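# Keep the old machine

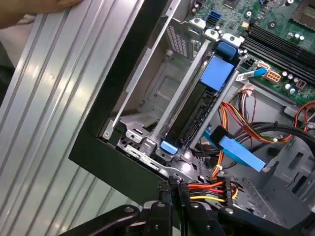 *A desktop with the case open: the drive carrier, with its blue latch, sits in a grey metal cage.*

The library in Plodthorpe replaced its public computers in August. The old ones went into a cage behind the building and from there, I was told at the desk, to a scrap firm. I asked whether any had been offered to people in the town first. They hadn't. It hadn't come up.

I don't blame the staff, who have a contract to follow and not many hours to follow it in. But I think the contract is wrong, and so is the habit of mind behind it. We treat a desktop computer as something that goes off, like milk. Most of them don't. They get slow for two or three reasons that can usually be dealt with, and then they are thrown away whole.

My own machine is a Portela tower I bought second-hand. It had a worn-out drive and a fan that rattled. I replaced both on a kitchen table in an evening, and the parts cost me £39. The new machine I had been looking at, a Lilteo, was £529, and as far as I could tell from the leaflet it would have done nothing I needed that the Portela doesn't do now. I write letters and keep accounts. I watch the cricket when it's on.

People say to me that not everyone can do this sort of work. That's true, and not everyone can fit a tap washer either, but we haven't decided on that account to sell taps with the washer glued in. Someone in most streets can do it, or could learn. The older office desktops were built on the assumption that a person would one day need to get in. The lid came off and the drive came out on a catch. I'd like that assumption back.

What has replaced it is the sealed box. The Lilteo has its memory soldered to the board and its drive behind a panel held on with glue. The man in the shop told me this as though it were a feature, and said it kept the price down. It may do, once. If the drive fails in the third year the price goes up again by the cost of a whole computer.

There used to be a repair shop on the Portela Road end of town called Fanetti. (No connection between the road and the computers that I know of.) It did radios and vacuum cleaners and later on computers, and it shut when the rent went up. I took a monitor there once and was charged £28 to have it working by Friday. I can't name a place within a bus ride that would now open a monitor at all. They would offer to recycle it, and I've come to dislike the word. Recycling a working power supply means crushing it.

The argument on the other side that I take seriously is security. Old software stops getting updates and an old machine on the internet can be a risk to its owner. But that is a decision made by the people who write the software, and it could be made differently. There are also free systems that still look after machines the big firms have dropped. I have used one for several years. It took me a weekend to get used to and I no longer notice it.

So I would ask for two things, neither of them grand. Any public body clearing out computers should wipe them and offer them locally before it calls the scrap firm. And any firm selling a desktop should say on the box, in the same size type as the price, whether the drive and the memory can be changed by the owner. People could then buy the sealed one if they wanted it.

I have written to the council about the first. They have sent me a form.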